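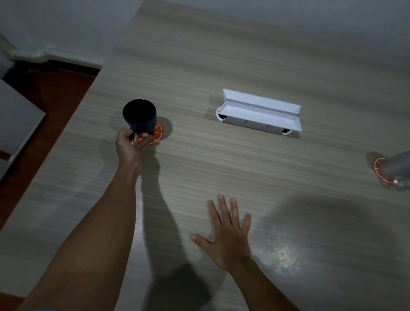
Bimla Agarwal, in her note to this page, wants to know why anyone bothers with a coaster when a table can simply be wiped. Wiping removes spilt liquid, but it does not remove every kind of mark. A coaster is a small mat that keeps a cup off the table, and it does two jobs: it deals with heat and it deals with water.

Heat

Heat moves from a warmer thing to a cooler thing. When the two things touch, this movement is called conduction. A mug of fresh tea is hotter than the table, so heat passes through the base of the mug into whatever is underneath.

Many table tops are made in layers. Laminate is one example: a thin, hard sheet, often printed to look like wood, is glued to a thicker board. Too much heat can soften the glue or spoil the surface. Polished wood has a different problem. Heat and steam can get into the polish and leave a cloudy white ring.

A coaster slows the heat down. Materials that slow heat are called insulators. Cork is a good insulator because it is full of tiny pockets of air, and air carries heat slowly. Felt and rubber also work well. Metal is a poor choice on its own, as heat travels through it quickly.

Water

Cold drinks make marks too, even when nothing is spilt. The air in a room contains water vapour, a gas you cannot see. When the vapour meets a cold cup it turns back into liquid and forms drops on the outside. This is condensation. The drops run down and collect at the bottom in a ring.

Some coasters soak up the water. Others have a raised edge and hold it in place until someone wipes it away. A smooth, flat coaster with no edge will let large drops run off – so it needs drying between drinks.

The handle

A mug handle uses the same idea as the coaster. It stands away from the side of the mug, with an air gap between. Less heat reaches the handle, and the fingers can curl round it without pressing on the hottest part. In a ceramic mug the handle and the cup are joined as one solid piece, so the handle may still become warm.

Patterns

A round coaster suits a round mug, and a circle is easy to decorate. One common design is a slice of orange. Thin white lines spread from the centre to show the segments, and a white ring near the rim stands for the pith.

A test to try

You need 2 identical mugs, a cork coaster, a tray and warm water from the tap. Ask an adult to check that the water is not too hot.

Put the coaster on the tray. Fill both mugs to the same level. Stand one on the coaster and the other directly on the tray. Wait 3 minutes, then lift both mugs away. Touch the tray where the second mug stood, then touch the part that was under the coaster. Write down which place feels warmer.

Repeat the test with a folded cloth in place of the cork. Use fresh water each time and let the tray cool first.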